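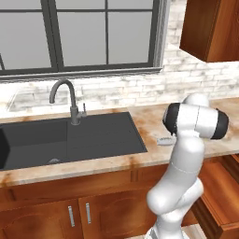

Blog > Out and About > Print & Mail

My morning inside a mail house (and why I'm keeping my coupon codes)

I have been buying postcards for other people's businesses for years and had never once seen where they get made. So when Michiels, the mail house out in Trirnham, put up a notice that they were opening the doors on a Sunday, I signed up before I'd finished my coffee. I drove over with a travel mug and a tote bag full of old campaigns I wanted to show someone. Anyone, really!

The building is bigger than it looks from the road. You come in through the side where the trucks load, they hand you a sticky badge and foam earplugs, and off you go in a group. There were 11 of us, mostly small shop people, a couple from a dental office and one guy who sells gutters and asked better questions than I did.

First stop was the data room, which I expected to be dull and which turned out to be my favorite part of the day. It's just desks and screens, but that's where a list gets cleaned up before anything goes near ink. They check addresses, flag people who have moved, and pull out duplicates. They ran a sample list with 49 records on the big screen so we could watch, and 2 of them were the same household with the name spelled differently. I know, I know, tiny list. But I thought about every time a client has handed me a spreadsheet from 2 owners ago and said "just send it to everybody," and I felt a little sick.

Then the presses. Loud! I loved it. The thing I hadn't understood is how the variable printing works: each card can carry its own name, its own offer and its own code, and the cards come off one after another with all of that already on them. So the code on my card and the code on yours can be different, and when one of us calls or types it in, the advertiser knows exactly which piece did the job. I've been putting one code per campaign on things like a cavewoman. The press operator was very polite about it.

I asked whether a separate phone number for each version is still worth the trouble, and the answer was yes, if somebody in the office is going to look at the call log. The gutter guy said he has three numbers and has never looked. We all laughed, but I saw the dental people writing it down.

After that came inserting and sorting, where the envelopes get stuffed and the trays get built in mailing order. There was a demonstration run of a letter for Stimoment, which is their own response-tracking product (you get a page that shows calls, scans and code redemptions side by side, by mail drop). I'll be fair and say that the demo was a bit of a sales pitch. The page itself looked clean, though, and I liked that you could sort by the headline used. What I couldn't get was a straight price. "It depends on volume" was as far as we got, and I asked twice.

We ended in the break room with sandwiches and a table of samples, and this was where my tote bag finally had its moment. I laid out four of my postcards and let people be mean. The main complaints:

The offer on the garden center card was on the back. Why was it on the back?

The deadline on another one was so small that the lady next to me had to borrow glasses.

Two of them said "Visit us today" with no reason to do it today.

Fair enough. The one everybody liked was the ugliest, a yellow card for a carpet cleaner with a great big phone number and an offer of $38 a room until the end of the month. I'd been embarrassed by that card. It also pulled more calls than anything else I did that spring, so I should have known.

A few practical notes if you go to the next one, which they said would be in November. Wear flat closed shoes, they will not let you onto the floor in sandals. The parking lot fills up fast and the overflow is across a busy road. Trirnham has nowhere to get lunch on a Sunday as far as I could find, so eat the sandwiches. If you're coming from Iltport, as I was, skip the highway and take the river road, it's slower on paper but there was a bridge lane closed and everyone who took the highway showed up late and grumpy.

I came home with a sample pack, ink on one sleeve and a list of things to change in the fall mailing. Individual codes are going on it, for sure. I'm still on the fence about the Stimoment page until somebody gives me a number.

27 shares | 6 comments

Related posts
Postcard or letter? What I send and when
How I write a deadline people believe
Radio spots in Iltport: my first month
Five words I took out of my order form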